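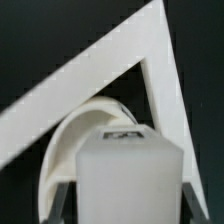
Slide 1. White triangle on a dark background.

Good morning, and thank you for coming so early on a Monday. My talk is on roofs, and mostly on how we repaired the roof of the old hall in Prillora. Please keep your questions for the end, I have left time for them.

(Wait for the door to close.)

Start with the shape. A square made of four sticks will lean over when you push the corner. A triangle will not, unless a stick breaks or a joint opens. The builders of the hall knew this well. What they did not know is how much water would come in at the joints.

Slide 2. The hall has 54 roof trusses. When we went up in April, two of them had rotten ends, and the colour of the timber was almost black there. The owners had a quote from Jimska to replace the whole roof. We proposed to cut out only the bad ends and to join new timber to the old.

(Speak slowly here -- last time I lost people.)

Slide 3. The joint. It is a long sloping cut, fixed with bolts. I will pass the small sample along the rows. Please give it back, it is my only one.

Slide 4. Gutters. I know, it is not a beautiful subject. But the leak began at the gutter, behind the centre chimney, and new timber under an old leak is wasted money.

If there is time, tell the story of the ladder. If not, go to questions.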